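Week 4: Collecting demonstrations
Reading time: 8 min

By now you have all noticed that the learner in Folar does what you did. It has no idea what you meant. If you paused over every grasp while you looked for your coffee, you will get a policy that pauses over every grasp, and it will do so with great conviction.

For the assignment each pair records 100 episodes in the simulator. Start positions come from the Gellon script. Please don't place things by hand, as people who place things by hand have a favorite corner and stay loyal to it.
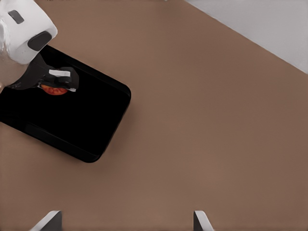 Decide before you record what counts as the end of an episode. Last May two partners in one pair disagreed on this, quietly, for the whole data set. One stopped at the grasp and the other at the release. Their policy learned to hesitate.

Keep your failures in a separate folder, labeled. A fumble followed by a recovery is worth having. A fumble followed by you hitting reset is worth much less, but write it down anyway.

Hold back 12 episodes for checking and do not peek. Episodes longer than 30 seconds get trimmed or redone. "It was thinking" is no excuse, and it was you driving.

Next: Pons chapter on action chunking.

Comments

hadley_r: Do resets count toward the 100?

Carolina Marinho: No. Nice try.

tk: script crashes if the seed is blank

Carolina Marinho: Then fill in the seed.

Contact: Carolina Marinho, Hadiswood Robotics Teaching Lab | © Hadiswood | Back to top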